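Wastgate Wrestling Forum > Tapes, Reviews and Old Shows

Best opener you've ever seen live?

ringside_marnie
Posted 2020-03-26
Been working through my old tapes this week and I've landed on the August show at Vurkport, the one with Soledad Quezada against Anselmo Valcárcel on first. I was there (row four, squashed next to a lovely man with a flask of soup) and I'd forgotten how good it was! She works his arm for ten solid minutes and he sells it right through to the finish, even when he's lifting her. For my money it's the best opener that hall ever had, and I'd love to hear what the rest of you would put up against it.

Tollgate Pete
Lovely to see this one get a mention, Marnie, but I can't go along with you on the selling. He forgets the arm completely during the dive and then remembers it when the crowd goes quiet. Still a smashing match, mind you, and there were only 164 of us in and we sounded like 400.

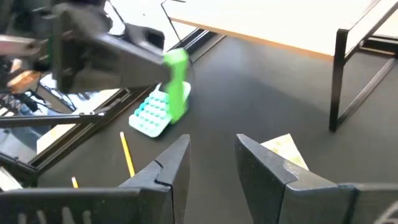 Bench at my end, this morning.

ringside_marnie
Oh Pete, I've just wound it back and he's shaking that hand out before he climbs! Have another look, it's on the far side of the ring so it's easily missed.

halfnelson_832
I'm with Pete, sorry. Valcárcel was always a better base than a seller, and what makes the match for me is how he catches her on the dive, both arms out, no fuss, and she lands soft as you like. My pick for best opener would be the Preser Cup tag the year after.

Tollgate Pete
The Preser Cup one had that dreadful count-out, though. I'll dig my copy out tonight and watch for the hand, Marnie, and if you're right I'll come back and say so.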